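September, and the toy box has finally been sorted. It took most of a wet morning, with 2 cups of tea, and I got through it by tipping the lot out and making piles. Cars in one, bricks in another, and then the play food, which had spread into everything else.

The play food came from two places. The older half was a Karras set we got second-hand, and the rest is from Osira, bought in the sale for the shop corner. They don't match in size, so you get a strawberry as big as a loaf. I don't mind that. What I do mind is treading on it.

I washed the lot in warm soapy water and dried it on a towel. Two pieces had split along the seam and went in the bin.

Storage was the bigger question. I've had lidded tubs before and they end up with the lids off and lost, so this time I wanted something open. A wire basket does the job well enough – a black one like this lets you see the oranges and the yellow fruit through the bars without emptying it. Long things such as the aubergine are more awkward, and so is the watermelon slice, being such a big wedge. I'll probably stand those along the back of the shelf for now.
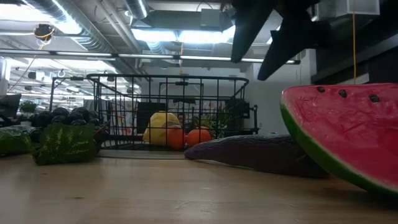
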